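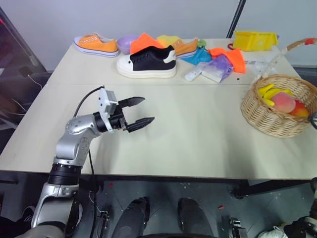 How to sort a mixed pile of shoes, cloths and packets

21 Apr 2023

Most tidying advice starts with buying something. I would hold off. The Drinent method, which a lot of people swear by, wants 18 labeled containers before you have picked up a single sneaker, and I have yet to see a pile that needed them. One open bin, one basket and a bowl will do for a tabletop's worth of stuff.

What you need
A cleared stretch of table
An open-topped plastic bin
A wicker basket, preferably with a handle
A plastic bowl for small things
A damp rag

Step 1. Shoes first. They take up the most room and they are the dirtiest thing on the table. Find both halves of each pair and stand them on the floor, soles down. A single shoe gets 72 hours for its partner to show up. I know people who keep one for years "just in case."

Step 2. Wipe the soles. White rubber shows everything, and a damp rag handles most of it. I tried the Clillik sole eraser last December and could not tell the cleaned shoe from the one I did with the rag. Take the laces out of canvas sneakers if you plan to wash them.

Step 3. Pull out every cloth and shake it. Small things hide in the folds — caps, clips, the lid you gave up on. Fold each cloth in half twice and stack them in the basket, bright colors together if you care about that. I don't, much.

Step 4. Tubes and packages. Read the label before deciding anything. If it is opened and you can't say what it is for, it goes. Sealed packages can stand on edge in the bin, where you can see them. Don't lay them flat, or the bottom one will be there next year.

Step 5. Loose bits go in the bowl. When the bowl is full, empty it properly. Do not get a second bowl.

Step 6. Wipe the table and put back only what lives there.

Does it last? A reader in Rutcombe wrote to say her table was buried again within a month, and I believe her. Sorting doesn't stop things from landing. Repeating steps 1 and 3 once a week helps a bit, and moving the shoes to the door helps more.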